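Three Days in Trillasia

The bus from the coast takes four hours and stops twice, once for gas and once at a roadside stand that sells boiled corn. After the second stop the road leaves the river and climbs. By then most of the passengers were asleep. I stayed awake because I wanted to see where the trees ended, and they ended suddenly, at a cattle gate, with grassland on the other side as far as the hills.

Trillasia is a town of one long street and several short ones. It was built for the railroad, and the station is still the biggest building, though passenger trains stopped years ago. Grain trains come through at night. I heard one each night I was there, and on the last night I slept through the rest.

Where I stayed

I took a room above the bakery on the main street. It cost 100 a night with breakfast, paid in cash. The room had a bed, a desk, a ceiling fan and a window over the yard where the flour is delivered. Deliveries start before five in the morning. Ask for the room on the street side if you are a light sleeper. There is also a motel by the highway, but it is a long walk from anything and there is no sidewalk for most of it.

The museum

The old station now holds the town museum. It opens at ten and closes for lunch. The front room is about the railroad and the back rooms are about everything else: wool, schools, the flood, the soccer club, and a good wall of photographs from the years when workers came from overseas to lay the track. Many of their descendants still live here. You see it in the names over the shops and in the food, and the cemetery has headstones in five languages.

Labels are in English and mostly typed. A few have been corrected in pen. The map of the original land grants is worth some time, and so is the recording of local bird calls, which you start by pressing a button next to the door. The magpie is very loud.

Market day

Wednesday is market day, and it is the reason to plan a trip for the middle of the week. Stalls run from the station to the post office. In the morning it is mostly vegetables, eggs and honey. Later the clothing and housewares sellers set up, and people from the farms do their shopping for the week. I bought a hat, a jar of dark honey and a bag of dried apricots. The hat was too small by the time I got it home, or my head had been smaller in the shop.

Prices are marked and people do not bargain. Bring small bills.

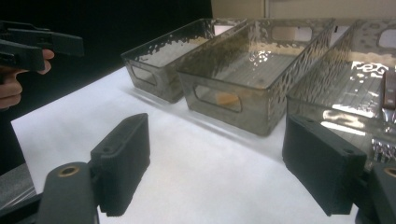 The walk to Buma

Buma is the flat-topped hill north of town. The path starts behind the school and is marked with white posts. It took me 2 hours to get up and a little less to come down, with a long stop at the top. There is no shade after the first mile and no water at all. I carried two bottles and would carry three next time.

The lower part crosses farmland, and you have to close the gates behind you. I saw gray kangaroos near the second gate, some 400 yards off, and a wedge-tailed eagle sitting on a fence post much closer than that. The last stretch is loose rock and steep enough that I used my hands. From the top you can see the town, the rail line and the salt lake to the west – white at noon and pink toward evening.

Eating

The Adomaitis restaurant, across from the bank, serves the food that the family brought with them three generations ago, along with steak. I had beet soup and potato dumplings one night and the steak the next. I preferred the dumplings. The kitchen closes at eight, and they mean it.

The bakery does meat pies until they run out, usually before one. The pub is fine for a beer. I did not eat there.

Getting there and away

Nasex runs the bus from the coast, daily except Sunday. Coming back, it leaves from outside the post office at 7:15 in the morning. Tickets are sold on board. By car, take the highway to the 132 turnoff and follow it to the end. The last part is gravel and gets slippery after rain.

I went in December, which was hot and dry, with flies in the afternoon. The people at the museum told me to come back in spring for the wildflowers on the lake road.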